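Section 3: Planning and Budgeting for a Two-Arm Folding Cell

Read this section before you send an order form to Clundevness. Prices are in dollars, before tax and freight.

3.1 Before you order

1. Measure the bench space, then add room on both sides for the frame and for someone to reach in.
2. Decide whether you need 2 arms. A single arm can move clothing from pile to bin, but the folding programs in this manual are written for a pair.
3. Set aside $2,000 for items outside the base price: walls, cable guides, spare gripper parts and freight.
4. Ask your electrician to check the outlet. Do not plan on an extension cord.

Note: Quotes dated before 3rd October use the old freight rates. Ask Fernanda Arruda in sales for a new one.

3.2 Enclosure and work surface

1. Choose a plain, light-coloured tabletop. Dark cloth is easier to pick out against it.
2. Order side and back walls with the frame. Adding them later means taking the arms off.
3. Allow enough cable for a loose loop at each gripper. Tight cable wears at the joints and is not covered by warranty.
4. Budget for mixed test items. A jumble of clothing in several colours, plus a bowl and a glass, will tell you more than a stack of matching towels. 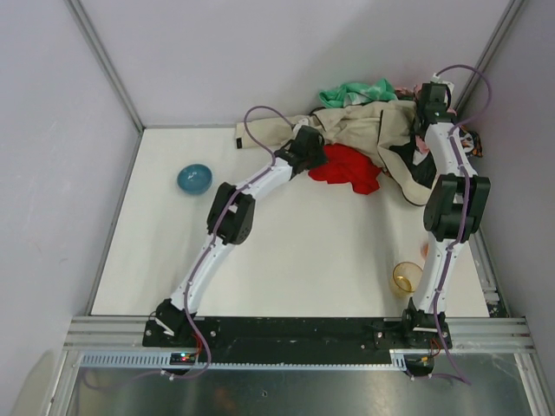
3.3 Spare parts and lead times

1. Order 3 sets of gripper pads with the first shipment.
2. Allow 10 weeks for replacement elbow joints.
3. Keep the serial numbers of both arms with your purchase order.

Caution: Switch off power at the wall before opening any electronics module. Work on live boards voids the warranty.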